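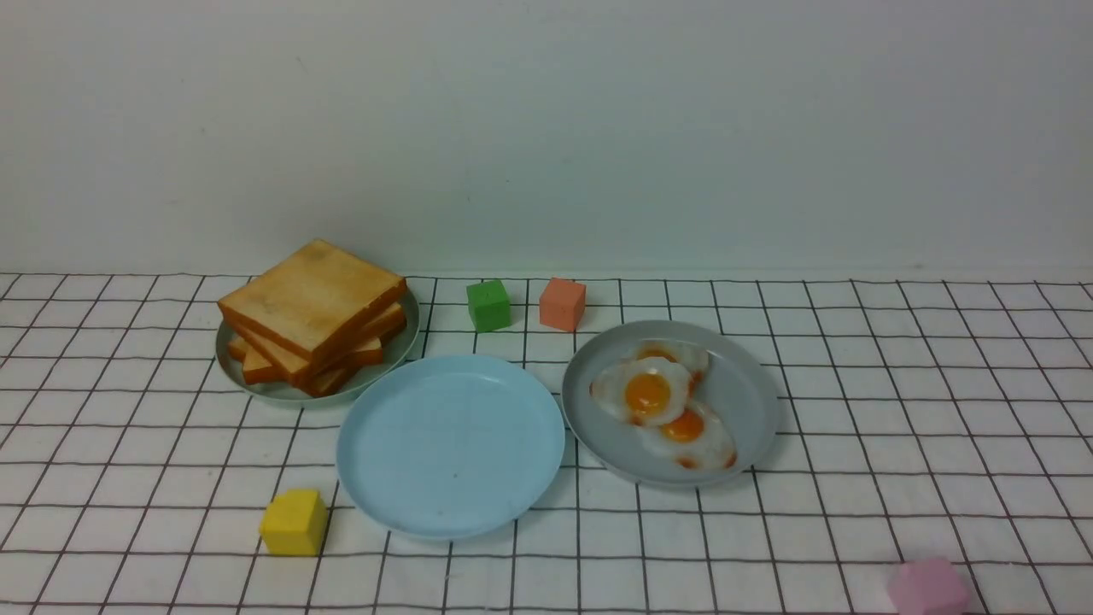
Toast, eggs and cubes on the grid cloth.

30 December 2018

I bought the Plalier tabletop arm in September, in the version with the Drusell two-finger gripper and the wrist camera already mounted. The price from Dal Bello was 962 dollars with the power supply included and shipping extra. I have now run it long enough to have an opinion on most of it, apart from the conveyor inputs, which I have no use for.

Assembly took one evening. The base bolts to the table or clamps to the edge, and the clamp is good enough if the table is heavy. The printed manual covers an older wrist bracket, so ignore its drawing of the camera cable and use the one in the PDF. If you follow the printed drawing, the cable ends up on the inside of the elbow and gets pinched at full fold. Mine now has a flat spot in the insulation. It still works.

Software is Namow, and the license that comes with the kit is the full one. Install was uneventful on Linux. On Windows the camera driver asked for a reboot three times. The interface has a panel for joint control, a panel for recording demonstrations and a panel for playing them back, and they share one settings file. Change the gripper force in playback and you have changed it in recording too. I would call that a bug. Liliana Morelli, who has the same kit at work, regards it as a feature, and we have stopped discussing it.

My standard test is a table with dishes on it and small colored cubes placed near them. The task is to pick one cube by color and put it somewhere else without touching a dish. Cubes are easy to grasp and plates are easy to bump, so a failed run is obvious. Food goes on some of the plates to give the camera more colors to confuse with the targets. Egg yolk against the salmon-orange cube is the pair I care about most, and toast crust is nearly as bad under a warm lamp.

With the color thresholds left at their defaults, Namow picked the wrong orange thing often enough that I quit using the defaults on the first day. The calibration wizard helps a lot. It wants one sample of each target color taken from the wrist camera, under the light you intend to use, and it wants them again whenever the light changes. Green gave me no trouble at any setting. Pink is the weak one on a white cloth, where the pale side of the cube and the white squares come out closer than you would like.

The gripper is the best part of the kit. The fingers close evenly, and the force setting is repeatable between power cycles. On soft cubes I run it at 40 percent, which holds without leaving a dent. Lower than that and the cube rotates in the grip when the wrist turns. The finger pads are glued on, and I would have preferred screws.
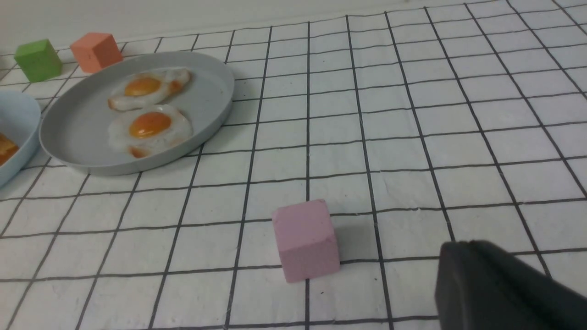
The approach angle matters more than the force. Coming in from the side, the near finger takes up a corner of the wrist view, and it stays out of focus because the lens is set for a longer distance. Namow has a mask tool for this. Draw the mask once with the gripper open and once with it closed, then save both. With only the open mask, the software treats the closed finger as a new dark object and slows down to avoid it, and the arm creeps around its own hand.

Joint accuracy is adequate. The shoulder has some backlash when it reverses direction under load, and you can feel it by hand with the power off. For cubes on a table it makes no difference. Fulvio De Luca tried the same arm for inserting connectors and sent his back, and I think he was right to.

Noise is low except for the base motor, which whines at slow speeds. The emergency stop is a proper latching button on a long lead. The camera has no lens cover and collects dust, so a blower is worth having.

Support from Plalier has been slow and correct. My question about the elbow cable took three weeks to answer, and the reply had a part number and a drawing in it. The replacement cable is on order from Dal Bello. I will post the routing when it is in, along with my Namow settings file for anybody who wants a starting point for the color thresholds.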